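Kenine tables to go out Wednesday, cups and plates still wanted

The lunch room at Kenine gets its tables back in use this Wednesday, doors at 9, and the dishes are nearly sorted. Nearly. Still short on saucers, still short on anything that matches anything.

Quick recap for those who missed the August notice. The old tables were covered in that gray sticky vinyl, peeling at the corners, and it was voted out. Hina Sial took the job on. Bare wood, she said, and bare wood it is.

"People kept asking what color we were painting them," Sial said on the phone, between deliveries. "We're not. You get a nice grain and then you want to cover it up? No."

Light wood tops, streaky grain, no cloths. Plastic spoons stay for now, the white ones, until a decent set of metal turns up.
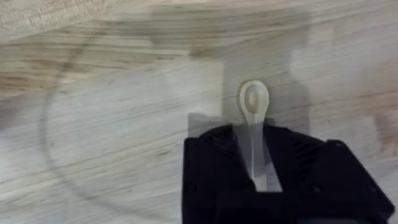
Total bill so far is $958, and that includes sandpaper, two clamps that went missing and the hire of a van from Rothe. Sial had budgeted less. She would not say how much less.

The cups are a different story. Nothing was bought. Eldana Chala put a box by the front door with a sign on it and let people drop off what they didn't want at home. First box filled in a weekend, second one took longer. Teal, cream, tan, light blue, a pink saucer, a greenish plate. No sets to speak of.

Chala likes it that way. "If you break one, you haven't ruined a set. And the kids all pick a color and then that's their color, you'll never get it off them."

Not everyone is sold. A letter pinned to the board last week asked if the room was going to look "like a yard sale." It was unsigned. Somebody wrote "yes please" underneath in green pen and its been left up.

Chala's plan is to keep the cups out on the tables and not in the cupboard, at least for the first weeks, so people get used to helping themselves. Plates go in the cupboard as before, left hand side. The door on the right still sticks. Lift it, then pull. 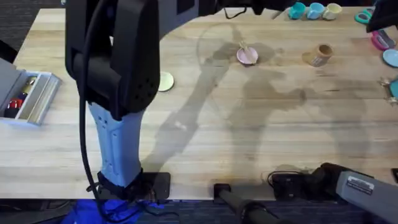
Cups, a pink saucer and a yellow-green plate on the wooden tabletop at Kenine.

Rules for the tables are short. Wipe spills right away. No hot pans straight on the wood, use a mat or a folded towel. Don't use the spray cleaner from under the sink, it's the wrong kind and Sial is tired of saying so. Warm water, soft cloth, done.

Wednesday's lunch is soup and bread, pay what you like, served until 2. Soup is lentil, with a second pot if enough people say they're comming. Coffee after that, and a look at the window seats for anyone who wants to argue about cushions. Sial is bringing fabric samples. There are a lot of them.

Donations: saucers most of all, small plates, a milk jug if you have one going spare. No glass please, and no more mugs with handles glued back on, we have had a few. Leave them in the box by the front door or hand them to Chala any morning. Metal spoons also welcome, any pattern, they don't need to match. Knives are covered.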